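Section 3: Comparing finger sets on the Caneck gripper 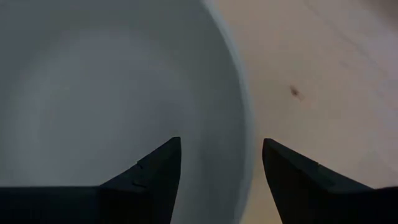
A rim grasp is the best first test for a new finger set, as a thin curved edge shows up poor alignment quickly. Run it with the standard fingers, then with the Futeder set, and keep the same bowl and table for both. Before each close command, check the wrist camera view. The fingers should be open, with the rim running down through the gap between the two tips, one tip over the inside of the bowl and the other mostly over the table. Neither finger should be touching the bowl at this point.

Before you start

Fit the finger set as described in section 2. Clear the arm's path and check that the emergency stop is within reach.

Procedure

1. Place the empty bowl on the table, right way up.
2. Jog the arm until the rim appears in the camera view.
3. Open the gripper fully.
4. Turn the wrist until one finger will pass inside the bowl and the other outside.
5. Lower the arm in small steps. Stop if either tip touches the rim.
6. Save the pose as RIM_START.
7. Close the gripper at low force and wait for the grip signal.
8. Raise the arm slowly and hold for 3 seconds.
9. Lower the bowl, open the gripper and return to RIM_START.
10. Enter the result on the log sheet, with the finger set and force setting.

Caution: Keep hands away from the fingers whenever the controller is enabled.

Note: Saved poses do not carry over between finger sets. Repeat steps 2 to 6 after every change.

If the bowl tilts when lifted, lower it and check the wrist angle before raising the force. Send completed log sheets to Anel Ngcobo at Tilalthorpe.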